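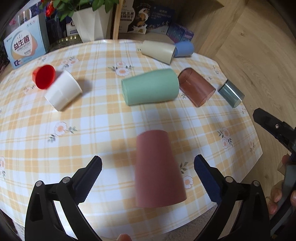 Why do local ceasefires between armed groups so often go unreported? Most are agreed by word of mouth between commanders who have no wish to be seen making deals, and the news agencies hear of them only when they break down.

The Indudley valley shows the pattern well. Between the first fighting there and the truce of January, district elders arranged 19 separate pauses, most of them to let farmers reach their fields or to move the wounded. Only 3 were mentioned in the national press. Ackermann, who worked from the notebooks of the Arwood relief office, found that the longest pause held for 95 hours and left no trace in any newspaper she searched.

Part of the reason is distance. The road to Siriwardena was closed for much of the winter, and reporters in the capital relied on statements from the two sides. Neither side announced a pause that it had not been ordered to make. Mendes and Furtună reached a similar view from interviews with former fighters, several of whom said they had hidden such agreements from their own leaders.

Figure 3. A pink cup and a gripper on a plaid tablecloth.

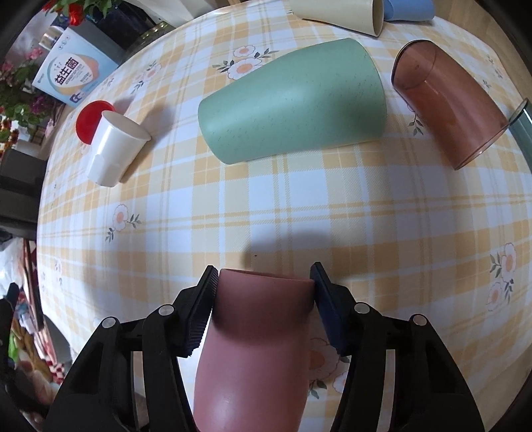 The elders themselves kept few papers. What survives is mostly short notes naming a bridge or a crossing and the hour at which firing was to stop. Kumarasinghe treats these notes as contracts, but this seems too strong - many are unsigned, and some name only one of the parties. We read them as reminders, written for people who had already agreed the terms aloud.

A harder question is whether the pauses made the later truce easier to reach. The same men from Arwood appear in both sets of talks, and the crossing points listed in the notes were used again in the truce map. That does not show that one led to the other, and we return to the problem in the next section.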